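From: Arnulfo Sánchez
To: small-shop-automation list
Date: January 5, 2018
Subject: Re: Puma two-arm kit from Pladham - anyone run one?

Amparo Guzmán wrote:

> We have a quote from Pladham for the Puma two-arm kit and the
> salesman has reached the stage of calling me by my first name twice
> in one sentence. Before I take it upstairs: has anyone on the list
> had one on the floor for longer than a demo? Our work is soft goods.
> Sorting, pairing, hanging on clips, some bagging. I don't care how
> well it stacks blocks. I have seen it stack blocks.
>
> Specifically:
> - how long from crate to doing something useful
> - does it cope with cloth
> - is the Illell support plan worth paying for
> - what did you wish you'd asked
>
> Amparo

Amparo,

We've had ours on trial since the fall, and I have until February to send it back or pay for it, so you catch me in an opinionated mood. I'll take your questions in the order that suits me.

Crate to useful. The brochure says an afternoon. The arms were bolted down and moving in an afternoon, I'll give them that. Doing something I would let a customer watch took a good three weeks, most of it spent teaching and re-teaching grasps. The teaching itself is pleasant enough. You take it through the job by hand, it records, you do it again with the sock lying some other way, and after a while you dream about socks. We recorded 273 runs of the hanging job before I stopped fiddling. Pladham's own guide suggests 100. I would like to meet the sock they used.

Cloth. Better than I expected and worse than you need, depending on what your people upstairs think "automated" means. The long pointed fingers are the good part of the kit. They get hold of a single edge without taking the tabletop along, and they're slim enough to work up near a clip. The bad part is that a sock has no opinion about where its other end goes. Pick it up by the cuff and it hangs nicely. Pick it up an inch lower and you have a small flag. 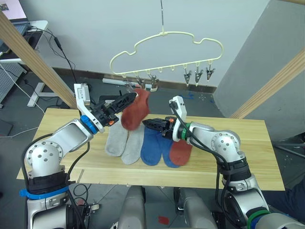
Sock job on the trial bench: a red one held up by the hanger clips, the rest laid out on the table.

I kept score for the last stretch before the holidays. Out of 757 socks, 183 needed a human hand at some point, usually to straighten one that had been dropped across its neighbor. That's nearly one in four, and you can decide how you feel about it. My boss felt strongly. I pointed out that the early weeks were a good deal worse, and he pointed out that he wasn't paying for the early weeks either.

Color doesn't seem to bother it. Grays, blues, rusty reds, all about the same. Thickness does. Thin dress socks slide in the fingers and we quit trying them. If you're hanging hosiery, save yourself the freight.

The clips deserve their own complaint. Getting a sock up to a hanger is one job and getting the clip to open, take it and close again is another, and the quote I was given treated them as one line item. Ask Pladham to show you the clip part. Ask them to show you twice, with a hanger you brought yourself, because ours moves when you so much as look at it. We ended up buying different hangers, which went on a different budget and so in the eyes of accounting cost nothing.

Support. We took Illell for the trial period. The people who answer the phone are good and know the machine. Getting to the people who answer the phone is a hobby. They were quick both times I had an arm refuse to home, and no use at all on grasping, where the advice was to record more runs. If you have someone in house who isn't scared of a config file, I'd take the cheaper plan, or skip it the first year and see.

For comparison, we also looked at the Canen single-arm unit. Nice build, quieter, the software is a lot less cluttered. But with one arm you need a jig to hold the work, and every jig I drew for a sock looked like something from a dentist's office. Two arms was the right call for us. For straight bagging I might go the other way.

What I wish I'd asked:

Cable routing. The arms come with cables that loop out past the elbow and you will be thinking about them for the rest of your life. Get the clip set thrown in.

Floor space. The footprint on the data sheet is for the robot. It leaves out the table, the laptop, and you.

Who owns the recorded runs if you send it back. I still don't have this in writing - if you get an answer out of them, post it here and I'll buy you lunch.

Would I keep it? Ask me in February. At the moment I lean yes, at a lower price than they're quoting, with a person standing nearby who doesn't mind socks. If you want to see it going before you sign anything, write me off list and bring a bag of your own goods. Wool if you have it, we haven't tried wool.

Arnulfo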